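Robotics in Service – Talks and Slides

Helix head unit: keeping one machine honest
Speaker notes, Boris Murín, January 20, 2018

Start with the confession. I look after one Helix at the Busden site, and I spend more time wiping its head cameras than on anything I studied for. Pause for sympathy. Move on if none comes.

The jobs we want from it are dull ones. Fold a towel on a counter, press it flat with both hands, leave it square. Dull for us, anyway.

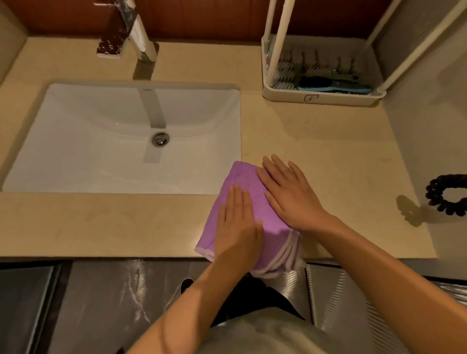
How often do the head cameras need recalibrating? Every 30 hours of running, and again after anyone bumps the neck.

Slow down here, people write this one down. Neck bolts first, then the target board, then the check routine. Danica Tóth did it in the other order for a month and got very good at doing it twice.

Spares: 2 camera modules on the shelf, one neck cable. The cable is the part that goes. Ours went at 2398 hours – mention the smell. 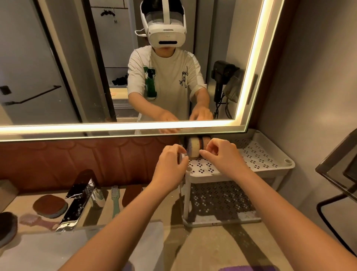 Grip force is set per task on our machine, and I keep the table on paper taped inside the cabinet door. Towels get the low setting. For a layered sponge held upright between two hands, thumb and fingers on the right side, I would start low too and creep up. Žofie Kováčik prefers to start high. We have discussed it.

Close with the log book. Roughly 100 entries, most of them "cleaned lens." Questions, then coffee.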